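Unit 2: Taking Notes from a Spoken Source
Course handout, Moynihan Evening Program
Instructor: Guoqing Meng

2.1 Materials

Notes for this unit are taken by hand on lined paper. Write on one side only. Each sheet carries the source title, the speaker and a sheet number in the top margin. Unnumbered sheets are not accepted with the April portfolio.
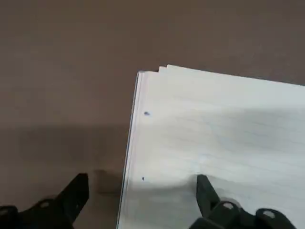
How much of a talk should end up in the notes?
Claims, definitions, figures and the links between them. A 50-minute lecture normally reduces to two or three sheets. Examples are recorded by a key word unless the speaker returns to them later.

2.2 Page layout

Draw a vertical line 2 inches from the left edge. The wide column takes the running notes. The narrow column stays blank during the talk and is filled in afterward with cue words, one for each main point. Leave the last 8 lines of each sheet for a summary in full sentences.

Abbreviations must be consistent within a set. Keep a key on the first sheet. Standard forms (w/, b/c, approx.) need no entry. Course forms do: in the Jornell recording, for example, "dep." could stand for either "deposit" or "department," and both occur.

2.3 Review

The first review takes place on the same day as the talk, at a desk with adequate light. Allow 30 minutes. Work in this order:

1. Complete broken words and unclear abbreviations from memory. Mark anything uncertain with a question mark in the margin - do not guess.
2. Write the cue words.
3. Cover the wide column and restate each point aloud from its cue.
4. Write the summary. 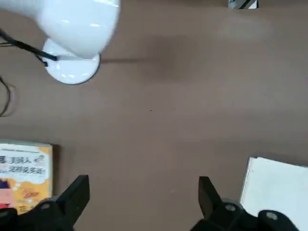

2.4 Common faults

Verbatim copying. The writer falls behind and loses the connecting statements.
Late headings. Topic changes go unmarked and the outline has to be rebuilt.
Missing attribution. Quoted material is not separated from the speaker's own view. Use quotation marks during the talk, even for short phrases.

2.5 Assignment

Listen once to the Wunus recording without pausing it. Submit the running notes, cue column and summary. Corrections made during review should be in a second color.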